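Thu 17 March
By Lovisa Fagerlund

Stirville Community Workroom: progress report to the Hassanpour Fund

The main table is finished, which means I can stop writing to you about it. When the grant came through we had promised a clean, bright surface for sorting and packing. We have one now, six coats of white paint later. The first two went on in a color the store called Oat and were voted down by everyone who saw them.

Spending on this part came to $500, including $100 for sandpaper and brushes, a figure I have checked twice and still find insulting. The wall behind got what was left in the can.
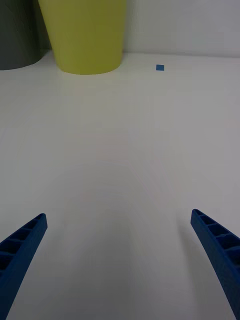
The main table, white and smooth, with the pale wall behind it.

Still to do: shelving, hooks, and a decision on where the tape lives. Keyvan Rashti has drawn up a plan for the shelves — his third — and it now includes the door. We have 20 storage bins on order from Mondon, to be labeled when they arrive and argued over after that.

We expect to start regular packing sessions in July. No further money is requested at this time, though I reserve the right to bring up the lighting.

Comments

Negin Tabrizi: Oat was fine. I want that on the record.

Abbas Golestani: Can the sewing group book the table before July, or is it for looking at?

Lovisa Fagerlund: You can book it, Abbas. Bring a cloth and no markers.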